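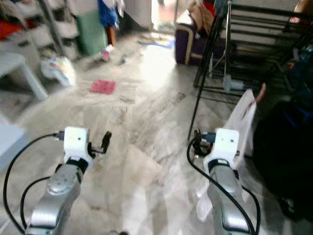
Figure 6. Both arms forward over the floor, with a cloth lying flat ahead.

6. Laundry tasks

6.1 What the Zuneo can do at present

The Zuneo can pick up single garments, carry them a short way and put them down in an open container. It can take a garment from a hanger if the neckline is wide and the hanger is not caught on its neighbour. It can't fold reliably, pair socks, turn clothes the right way out or judge whether something needs washing. With this software release, plan to finish most laundry jobs by hand.

In our own trials of 60 mixed garments, 40 were placed without help. Towels and T-shirts did best. Thin, slippery and very dark items did worst.

6.2 Before you start

1. Clear a path 60 cm wider than the base.
2. Open Gruvodeck and check that both grippers show as Ready.
3. Look at the cable on each arm. It should hang in a free loop with no kinks, and must not reach the fingers.
4. Draw the curtains or switch on the room lights if the sun falls straight on a polished floor. Glare can hide pale cloth.
5. Remove belts, pins and anything left in pockets.

CAUTION: The fingers do not stop for soft contact. Keep hands, hair and loose sleeves away from the grippers while the status bar is amber.

6.3 Picking up from the floor

1. Select Laundry, then Pick up.
2. Choose the left or right arm. Leave the other arm on Hold.
3. Tap the garment on the Gruvodeck screen. If the outline takes in something else as well, tap Redraw.
4. Press Start and wait for the lift.

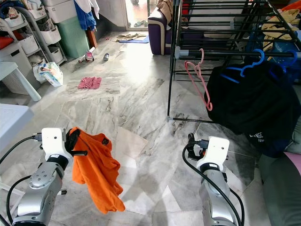

5. Let the garment hang for 10 seconds before the robot moves off. If it slips in that time, press Return and try again with a grip nearer the middle of the cloth.
6. Press Carry.

Note: After three failed lifts the job stops with code 2950. Pick the item up yourself and clear the code from the Jobs page. Restarting the robot does not clear it.

6.4 Filling a container

Use a container with a wide, open top, and set it where both arms can reach it without crossing. Low laundry baskets work, and so do large bowls. Height matters more than shape, so a stool is often enough to bring a small container into reach.
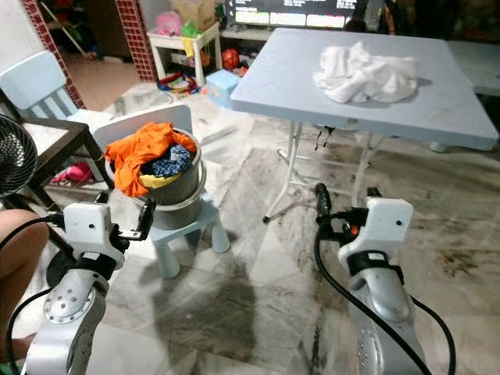 The robot has no good measure of how full a container is. It will go on adding clothes until you stop it or the job list is empty. A steel pot on a low plastic stool, with an orange garment hanging down over the rim, is past the point where you should step in. Press Pause, take out the top items and start a second container.

1. Select Laundry, then Fill.
2. Tap the rim of the container on the screen, not the contents.
3. Set the item limit. Start with four and raise it once you know how your container behaves.

6.5 Drying racks

Taking clothes off a rack is a trial feature and is switched off by default. Hanne Rautiainen's test notes, supplied with the Huvarach service pack, list the rack types tried so far. Leave space between hangers, and work from the outer bar inwards.

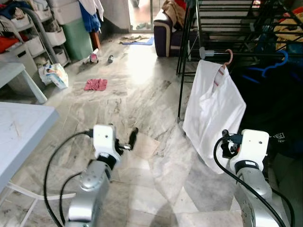
Can I leave the robot to clear a rack while I am out?
Someone should stay in the room for the whole job. Hangers catch on each other often, and the robot may keep pulling and tip a light rack.

What should I do if a hanger is stuck in the fingers?
Press Hold, wait for the status bar to turn white, then open the gripper from the Gruvodeck screen. Don't pull the hanger out by hand.

To change the finger pads, see section 9.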